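Site visit: Nerkside textile recovery plant, Erndale

The June visit was limited to the sorting hall and the fibre line. Flora Gunn, the plant's operations manager, met our group of 14 at the weighbridge on Friday and took us through in two parties.

Nerkside receives household textiles from 18 council collection points. Bales are opened on the upper floor and graded by hand into 7 streams, the main ones being rewearable clothing, cotton-rich, wool-rich and mixed synthetics. Bedding has its own bench, as fill has to be separated from the cover before shredding. 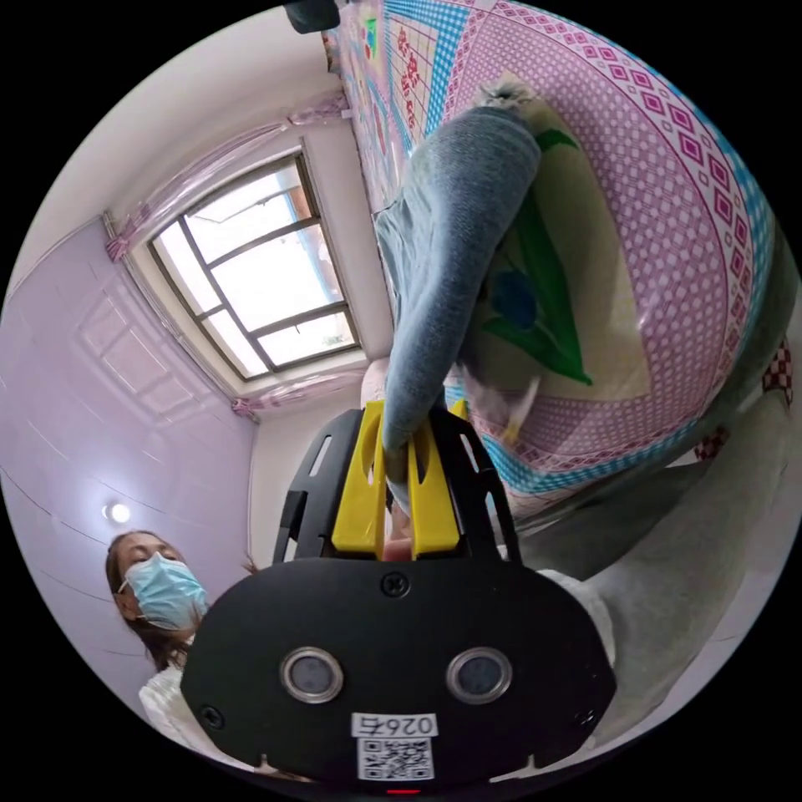

Grey-blue fabric item with a pale, fluffy tuft at one end, on bedding.

Trims are the main source of downtime. Zips and buttons are caught by the magnet and the air knife, but loose pile and tufting pass both and collect on the card rollers. The line is stopped every 3 hours to clear them.

Cornel Vasiliu of Jitaru, which supplied the card, explained the change to a coarser wire last winter. Fibre length at the outlet has improved — the output is now sold for acoustic panels as well as underlay.

Dust extraction was quieter than expected and the walkways were well marked. The baling area was closed for maintenance. Gunn will send the moisture figures for the wool stream, and these will be circulated to members once received.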